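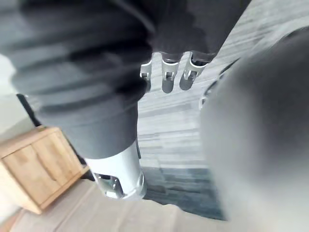
Gray fabric sleeve and metal wrist section.

Home Facilities Inspections Forms Contact

Filed under: Building Safety / Annual Walk-Throughs

Last updated: September

Tevirmont Annex, Ground Floor
Fire and General Safety Inspection Checklist, with Comments

Inspector: Hilde Goossens
Area covered: 2,069 square feet, consisting of the Ventura Room, the Prider Room, the connecting corridor and the rear exit lobby. The basement is inspected on a separate form.

Ratings: S = satisfactory. C = satisfactory with comment. R = repair or correction required.

Section 1. Exits and Exit Routes

1.1 Exit doors open fully from the inside without a key. S
1.2 Corridor clear to its full width. R
Comment: Stacked chairs were found along the north wall outside the Prider Room. The same condition was recorded at the previous inspection. Chairs are to be returned to the storage closet at the end of each booking.
1.3 Exit signs lit and visible. C
Comment: The sign above the rear lobby door is lit but dim. Replacement lamp requested.
1.4 Door closers return each fire door to the latch. R
Comment: The Ventura Room door stops short of the latch when released from a half-open position. It closed correctly when released from fully open. Adjustment is to be made and the door tested from both positions.

Section 2. Detection and Alarm

2.1 Heltik panel shows normal status. S
2.2 Smoke detectors free of dust covers and paint. S
2.3 Pull stations unobstructed. C
Comment: A coat rack stands close to the pull station in the rear lobby. It does not block access at present. Users should not move it farther left.
2.4 Alarm log signed for each monthly test. R
Comment: Two entries carry initials only. Full signatures are required.

Section 3. Extinguishers

3.1 Units mounted, sealed and tagged. S
3.2 Gauge needle within the green band. S
3.3 Location signs posted. C
Comment: The corridor sign was remounted after painting and now sits lower than the others. Acceptable, but it should be raised when the wall is next worked on.

Section 4. Floors and Walking Surfaces
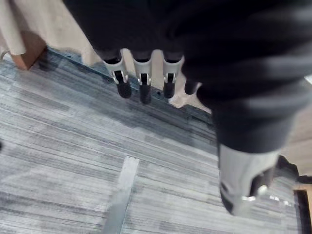

4.1 Carpet seams flat and secure. C
Comment: The seam at the Ventura Room threshold has begun to lift along a length of 7 inches. It was pressed down and marked with tape for the flooring contractor. If it lifts again before the repair, the door is to be taken out of use.
4.2 Entrance mats lie flat. S
4.3 Cords routed away from walkways. R
Comment: An extension cord was in use across the Prider Room doorway. It was unplugged during the inspection. Extension cords are not a substitute for permanent outlets, and a request for an additional outlet should be submitted by the department using the room.

Section 5. Electrical and Storage

5.1 Clear space in front of electrical panels. S
5.2 Panel directory current and legible. R
Comment: Circuit 5 is still labeled for the former kitchenette.
5.3 Storage kept below sprinkler level. S

Items rated R must be corrected and initialed before the follow-up visit. Return the completed form to the Facilities Office, attention H. Goossens.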